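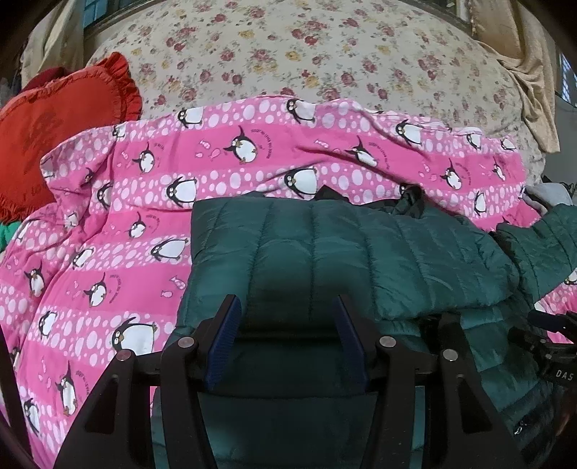 Plenora, the home-help company based in Cirham, has changed the way its cleaners work on bedrooms. Since September, staff on the morning rounds carry a hand-held gripper and use it to pick up clothes and bedding, while the tool records each grasp. The recordings go to Barreto, a robotics firm that is building a folding and tidying robot called Molevus.

Cleaners are asked to record four tasks per visit, including moving a jacket off a bed and straightening a blanket. The company says 3762 recordings had been accepted by the end of the first month. Clients have to agree in writing before any work is recorded in their homes.

Amândio Teixeira, who plans the rounds, said visits now take longer and the schedule was changed to allow for it. Each cleaner has three homes in a morning, one fewer than before, on the same pay. Some staff have complained of sore wrists, and the recording time is now split into shorter turns.

Workers have also asked what happens to their hours once the robot is ready. Plenora said it plans no job cuts and expects cleaners to supervise the machines at first. It has not put that in the contracts. Talks with staff continue next month.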